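Buvero opens household course for small flats

Buvero starts in March a new evening course for people who live in a small flat and must make one corner do several jobs. The course is called Olero and has 60 places. It begins on Monday at 6 pm.

The first evening is for the refrigerator. Participants learn to give every shelf one task, to keep open bags together in clear bins, and to put jars where the label can be read. 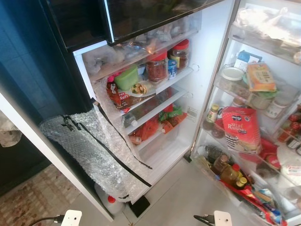
"Most people buy food twice only because they did not find it the first time," says course leader Imke Teuber. The second evening goes to the laundry corner, where a folding table can serve for sorting, for ironing and also for a quick meal.

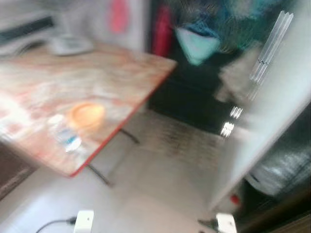 Leonie Fröhlich remarked after the trial evening that she had never folded her table away in four years – now she does it every night, and the washing machine door opens fully again.

Buvero advises to keep the tabletop almost free. One bowl for keys and coins is enough. 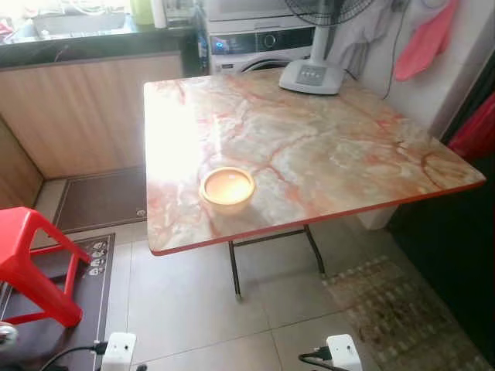 The third evening treats floors, mats and cables. Henrik Kuhlmann will show how a cable can run along the wall, so that the way to the machine stays open.
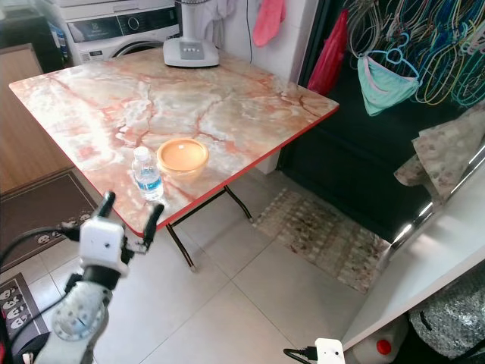

The fee is 100 euros for all three evenings, with the printed workbook included. Registration is possible at the Buvero office, room 503. Questions from the press are answered by Dörte Albers.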